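Plustow Garment Handling Set
Data card and build notes

Maintainer: Daithí Ó Súilleabháin, Dresutham Shared Workshop
Last revised: 18 December 2022
Release: 2

Summary

The Plustow set contains 2971 recorded episodes of clothing and bedding being picked up, turned, folded and set down with hand-held grippers. It was assembled to train the folding routine of Liapis, a two-arm machine under construction at the Dresutham workshop since April. The set is released so that other home and shop builders may train or test their own controllers without first having to record material.

Contents

Each episode consists of one video stream per gripper, a finger opening log and a short text label. Labels name the garment type and the intended action, such as "sweater, fold sleeve" or "blanket, pull flat." Episodes that ended early are kept and carry the label "incomplete." Users who want only finished folds should filter on that field before training.

The files are divided into a training part and a test part. The training part holds 80 percent of the episodes. The division was made by household, and no home appears in both parts.

Collection

Recording took place in members' homes, on beds, sofas and tables in everyday use. Rooms were not cleared or relit. Operators worked with a gripper in each hand and were asked to move at a comfortable pace. All operators agreed in writing to the release of the recordings, and any household may ask for its episodes to be withdrawn.

Hardware notes

The finger geometry on Liapis follows that of the hand-held units, so that recorded openings can be replayed with a single scale factor. Pads are treated as wear parts. The workshop replaces them after every 3 sessions on heavy knits — sooner if the ridges have begun to round over.

Known limitations

Thick knitwear remains the hardest class.

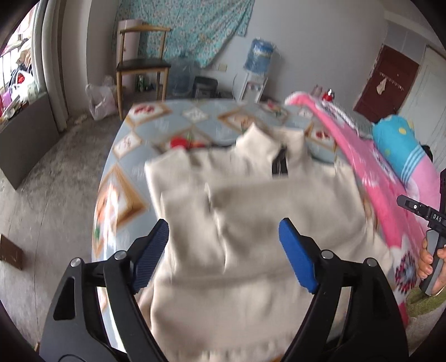 Fast lifts blur the fabric in the video, and the edge of a sleeve or collar may be lost for several video samples at a time. Patterned bedding adds to the difficulty, as the Fosum segmentation script sometimes assigns printed motifs to the garment. Masks produced by that script should be checked by hand before use.

The set includes no wet laundry and no footwear. It should not be used to judge the safety of a machine working near people.

Changes in release 2

Finger opening logs were resampled to match the video. Duplicate labels were merged. The withdrawn episodes from release 1 have been removed from the archive and from the index file.

Contact

Corrections and withdrawal requests should be addressed to the maintainer through the Dresutham workshop office. Please give the episode number — the file name alone is not sufficient.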